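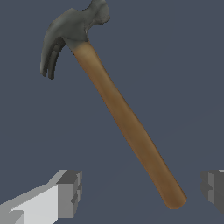 June 25, 2020

Grasp sampler notebook, simulation side of the student tool-use project. I reran the sampler on the tool set after changing how it picks approach angles. The old version started at the center of the bounding box and worked out from there, which was fine for the mugs and bad for anything long. On the hammer the box center is just air beside the handle. The new version takes points off the mesh itself and tries to line the fingers up across the thinnest direction. With the handle running on a diagonal between the two open fingers, the gap at the wrist view looks generous, but the fingers still have to turn to close square on the wood. That turn was being left out of the cost, so I put it back in.

Settings for this run: 300 candidates per object, gravity off while the hand closes, then on for the shake. Hammer mesh is the one from the Flirnville set, not rescaled. Shafiq Roy wants us to keep the random seed at 1552 until the club demo so that everybody gets the same list of candidates. I had been using the clock as a seed, so my earlier numbers don't compare with his. I crossed them out on the previous page and left them readable.

Most of the afternoon went to collision geometry. The visual mesh and the collision mesh for the hammer are separate files, and the collision one was a single convex hull. A hull around a hammer fills in everything between the claw and the handle, so the checker threw out good grasps near the neck for hitting something you can't see. Split it into 8 convex pieces with the decomposition script. Load time went up a little. Rejections near the neck dropped to almost nothing.

Also found that the finger pads had the default friction value while the table objects had ours. Fixed in the shared config, please pull before running anything.

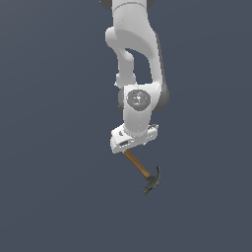

Grasps near the end of the handle are the ones I still don't trust. They pass the closing check easily, then it comes down to whether the pads can hold against the weight of the head out at the far end. The scoring only looks at contact area and finger alignment. It knows nothing about where the mass is. I tried adding a penalty for distance between the grasp point and the center of mass, weight 3, and the top of the list moved up toward the head as expected. That is good for carrying. It is bad for the task, which is supposed to be hammering, and for that you want the hand well down the handle.

So we may need two scores, one for moving a tool and one for using it. Talked this over with Shafiq on the call. He would keep the one score and add a label for each task that shifts where the grasp is allowed to be. Less code, but someone has to mark the regions on every tool by hand. We didn't settle it.

Checked that the density on the hammer is set per part. It wasn't. The whole thing had one uniform density, head and handle alike, which puts the center of mass in the wrong place and makes my penalty test above mostly useless. Will redo it once the parts are separated.

To do:
Separate head and handle, set densities, rerun the shake test with the same seed.
Write down the camera poses for both views in the README. The wrist one is in my local file only.
Ask Woltbridge if their team still plans to share the screwdriver meshes before September.
Rename the Drurna branch to something people can find – it has the new sampler in it and the name says nothing.
Log the finger gap at the end of each close. Right now I am reading it off the plots.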